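**Sharing a two-room apartment when both of us are home all day**

Posted by mestlow_renter, 1st December

My sister moved in with me in March after her lease ended. It was supposed to be a short stay and it has turned into a longer one, which I don't mind. We get along. The trouble is that we both work from home now and there is one bedroom each and one kitchen, with a table in it, and that is the whole place.

She takes calls from the kitchen. I like to make lunch at noon and I end up standing in the doorway waiting for her to finish. Twice this week I ate crackers in my room. She says I can come in whenever I like, but then she mutes herself and looks at me until I leave.

Neither of us is being rude. I think we have both got short on patience from seeing the same person all day. Has anyone found a way to split up a small place that doesn't need a written schedule? I would feel silly handing my own sister a timetable.

---

**Beryl Birkett**

I shared with a cousin for 3 years in a place smaller than yours, and we did end up with a schedule. It was one line long. The kitchen was for talking before noon and for eating after. Calls that had to happen in the afternoon were taken in a bedroom with the door shut.

It felt silly for a week and then we stopped noticing it. What had been wearing us out was asking each other every time. "Are you nearly done?" sounds like a complaint even when you don't mean it as one.

We also agreed that the table got cleared at the end of the work day. Laptop, papers, mugs, all of it. If her work was still sitting there at supper I felt like I was eating in her office. 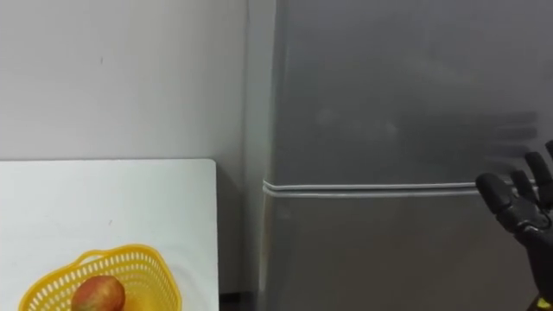

*The kitchen table and fridge.*

The other thing I would say is to get out separately. Go for a walk on your own, even for 10 minutes, and don't report back on it. My cousin and I used to go to the store together because it seemed friendly, and it meant we had nothing to tell each other in the evening.

Talk to your sister before you are cross, and pick a time when neither of you has a call coming up.

---

**gikgate**

headphones. and eat at 11

---

**Mkhize**

I agree with most of what Beryl wrote, but I would look at the bedrooms first. Is there room for a small folding desk in hers? If she can take calls in there, the kitchen problem mostly goes away and you don't need a rule for it. Mine was secondhand and folds flat behind the door.

Some people won't work where they sleep, and that's fair enough. In that case ask if she can send you her call times in the morning. A text is enough. My brother does this with me and I plan lunch to fit. Some days it's early and some days it's late, and I keep a loaf in the freezer for the bad ones.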